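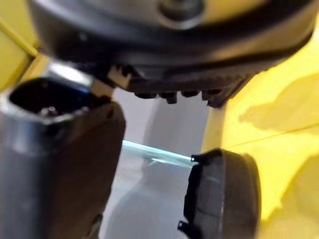
Kiri Rewi asked whether the wrist view gets saved while visitors are driving the arm, and could it please not be lost like last time. Yes, it's saved.

# Skikell open day, wrist view

1 min read

Yellow arm, two-finger gripper, Grindar demo stand. 1,746 frames, 400 of them from the morning run. Gripper fills a lot of the view, dont crop it. Labels by Stela Anghel, half checked. Afternoon set still to sort, ask Iulian Sandu for acess.

Last updated: December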